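From the Gallby Service Desk, a short thread on care of the hand-held gripper used for garment folding work. Please read it through before your next shift. (1/7)

**Pads**

Inspect both blue pads before the first fold of the day. The ridges should be clean from base to tip. Lint is removed with a dry nylon brush. Solvents are not permitted on the pads. (2/7)

A pad that rocks on its black bracket must be reseated before use. Tighten the bracket screws evenly, then open and close the fingers 40 times and check again. Report any further movement under service code 618. (3/7)

**Pivots and linkage**

Wipe the pivot pins and the bars beneath them with a clean cloth. With the fingers open, the two sides should mirror each other. If one finger leans farther in than the other, stop and call the desk — do not bend the bars by hand. (4/7)
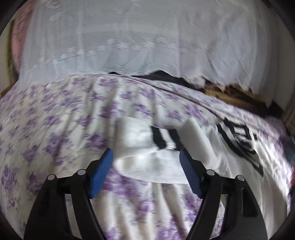

**Working over fabric**

White ribbed knits and thin printed sheets catch easily. Approach with the fingers wide and a pad on either side of the fold, and close slowly. Keep loose cloth out of the openings between the linkage bars. (5/7)

**Service interval**

Each unit is due for a full service at 3000 closures. The pads are replaced as a pair, and the pins are checked for play. Allow 5 working days for return. Units from the Ejigu and Amora sites should be sent in with their log sheets attached. (6/7)

Replacement pads are ordered through Idex, using the form at the front of the service binder. Questions on this notice may be addressed to Nuria Jemal at the desk, Thursday mornings. The next revision will be posted in June. (7/7)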